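Turismo en una isla de río: el caso de Zilirico
Informe final del proyecto de asignatura
Autora: Érica Cavalcanti

1. Introducción

Este trabajo estudia cómo se organiza la visita a Zilirico, una isla pequeña que queda en medio del río Torres, frente al pueblo de Mastmont. Elegí el tema porque la isla recibe cada año más visitantes y todavía hay poca información escrita sobre ella. La lengua del informe no es mi lengua materna, por lo cual pido paciencia con algunas expresiones.

El objetivo es responder a dos preguntas: cómo llega el visitante a la isla y qué encuentra cuando está allá.

2. Método

Hice el trabajo de campo en marzo, durante 11 días. Me alojé en Mastmont y crucé a la isla en diferentes horas. Hablé con los barqueros, con las dueñas de dos pensiones y con visitantes que esperaban en el muelle. Las conversaciones fueron cortas y no las grabé, solamente tomé notas.

3. Acceso

A Zilirico se llega únicamente por agua. La empresa Hellier tiene el permiso para el transporte y trabaja con dos barcas, cada una para ocho pasajeros. El primer cruce sale a las 7:30 y el último regreso es a las 16:00. Cuando el río está alto el servicio se suspende, y eso ocurre sobre todo en los meses de lluvia.

El municipio permite la entrada de 300 personas por día. Los boletos se compran en la caseta del muelle y no se pueden reservar. Varios visitantes me dijeron que llegaron a media mañana y ya no encontraron lugar, lo cual me parece el problema principal del sistema actual.

4. La visita

El sendero da la vuelta a la isla por la orilla y después entra en el bosque de bambú. En la parte norte hay una playa de piedras donde está permitido bañarse. Faltan letreros con los nombres de los árboles, y el único mapa está en el muelle de salida, así que muchas personas no saben cuánto camino les queda. No hay venta de comida y la basura debe volver con el visitante.

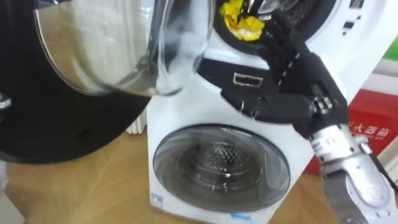

5. Alojamiento y servicios

En la isla no se puede dormir. Las pensiones de Mastmont son casas de familia con pocas habitaciones, limpias y de precio moderado. Las dos dueñas coinciden en que el turista se queda una sola noche. Ellas quisieran que se quedara más tiempo, pero en el pueblo faltan otras actividades y el autobús de la tarde es cómodo para irse.

6. Conclusiones

El límite diario protege la isla, pero la forma de vender los boletos perjudica al que viene de lejos. Propongo guardar una parte de las entradas para reserva anticipada y poner un segundo mapa en el bosque de bambú. Quedó sin estudiar la temporada de lluvia, porque el calendario del curso no lo permitió.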